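Attending a bail hearing as a member of the public
Posted in Courts and Procedure, January 2024 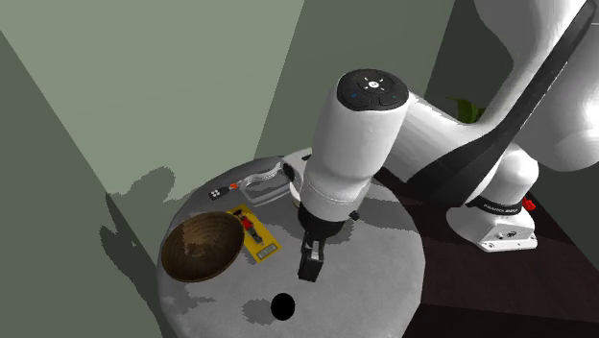 My brother-in-law's application for bail has been listed at the Runville district court. I am not a party to the case and have not been called as a witness. May I sit in the courtroom, and must I inform the court beforehand? The notice sent to the family gives only a file number ending in 126 and the name of the judge.
Lesia Marchuk

Bail applications are ordinarily heard in open court, and members of the public may attend without giving notice. The judge may close all or part of a hearing, for instance where a minor is to be named. Please consult the daily list at the registry, as the courtroom may be changed on the morning of the hearing. Telephones must be switched off, and recording is prohibited. Relatives should not address the judge or the prosecutor. Any document in support of the application must be passed to defense counsel, who will decide whether to file it.
Seo-ah Heo

You can go in. I attended one in Runville last June and waited 40 minutes at the security desk, and the hearing was then adjourned. Courtroom 5 has very few public seats.
Dijkstra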